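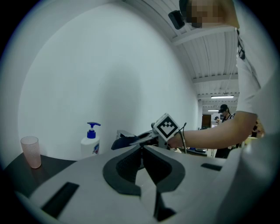

4. Keeping the bridgehead fed: the ferry logs from Pilent

4.1 What the logs are

Bridges get most of the attention in studies of river crossings, and it is easy to see why. A bridge is a clear goal, it shows up on every map, and its loss is a date everyone can agree on. The ferries that ran before, beside and after the bridge at Pilent left a thinner trail in the published accounts, usually a line or two about "rafting continued overnight." We were delighted to find that the engineers who ran those rafts wrote down far more than that.

The collection consists of 531 log sheets covering the operation at the Wamen River from its start in August until the withdrawal, a span of roughly 11 weeks. Each sheet was filled in by the bank master on the near side and records one raft on one shift. The printed columns ask for departure, arrival, load by type, return load, and remarks. The remarks column is the treasure. It was meant for mechanical faults, but the writers used it for weather, shelling, arguments with truck drivers, the state of the exit ramp and, on a few sheets, the quality of the soup.

The sheets don't cover the operation evenly. Some night shifts are missing altogether, and the last days are thin. We think most of the gaps come from sheets that were never written, as opposed to sheets that were lost later, because the serial numbers on the surviving pads mostly run on without a break. That matters for what follows. A missing number would point to a missing page, but a shift with no page at all could mean either that the raft was idle or that everyone was too busy to write.

4.2 The rafts and their limits

Both kinds of raft in use at Pilent were made from the Drummond float, a closed steel pontoon that could be pinned side to side. The light raft carried one loaded truck. The heavy raft, with extra floats and a longer deck, could take an armored vehicle if the driver was patient and the current was kind. Power came from Fostetti outboard motors, mounted in pairs at the stern, and the remarks are full of them. They started well in the heat, sulked in fog, and pulled in weed from the shallows on the far side all through the early weeks.

Earlier work has treated raft capacity as the main limit on supply across the Wamen. It is a reasonable idea, and we began with it ourselves. The logs point somewhere more interesting. On shifts where both departure and arrival are legible, the time spent on the water is short and surprisingly steady. What varies, wildly, is the time spent sitting at the bank. Rafts waited for trucks to come down from the woods, for the ramp to be relaid, for wounded men to be brought to the landing, and above all for the far bank to clear.

The far bank at Pilent is low and soft. Behind it lies a single farm road on an embankment, with wet meadow on either side. A truck that came off the raft had to climb onto that road before the next one could land, and a truck coming back had to wait at the top. Once a vehicle bogged on the ramp, the whole chain stopped. The bank masters understood this very quickly. Within days of the start the remarks change from complaints about motors to complaints about gravel, and from then on gravel is requested more often than fuel!

4.3 Day, night and the return trip

Daylight crossings stopped early. The change can be followed almost sheet by sheet: first a gap at midday, then long pauses whenever the sky was clear, and finally a run of shifts that open at dusk and close before dawn. Smoke was tried and seems to have been unpopular with the raft crews, who wrote that they could not see the landing lights through it. After that they preferred real fog – even with the motor trouble it brought.

Night work cost time at the bank, as one would expect, but it also produced some very clever habits. Crews began to load in the order in which units on the far side could unload, so that the first truck off was the one with the shortest distance to go. Ammunition was moved from trucks to hand-loaded pallets on the worst nights, which kept wheels off the ramp entirely. The pallet shifts look poor if one only counts vehicles, and this may be why they have been read as a sign of collapse. Read by weight of load, several of them are among the better shifts in the collection.

The return column deserves a study of its own. It lists wounded, empty fuel drums, damaged vehicles under tow, and mail. In the later weeks the returns grow heavier while the outward loads shrink, and the crossover comes well before any order to withdraw is mentioned in the unit diaries. We do not want to push this too far. A commander can thin out a bridgehead for many reasons, and the bank masters recorded what came down the ramp, with no view of the plans behind it. Still, it is exciting to see a decision begin to show in drums and tow cables before it shows in words.

4.4 Checking the logs against the diaries

Where a unit diary gives a crossing time, we compared it with the matching sheet. The two agree well on the order of events and less well on the hour. Diaries tend to give the time a column was told to cross, while the logs give the time a raft left the bank, and on bad nights those are far apart. We have used the log time throughout and kept the diary time in the notes to the tables. Remarks that mention shelling were matched to the artillery reports of both sides where these survive – a slow job, and one we will return to in Section 5 along with the question of the second landing site downstream.

Share 221
Comments 8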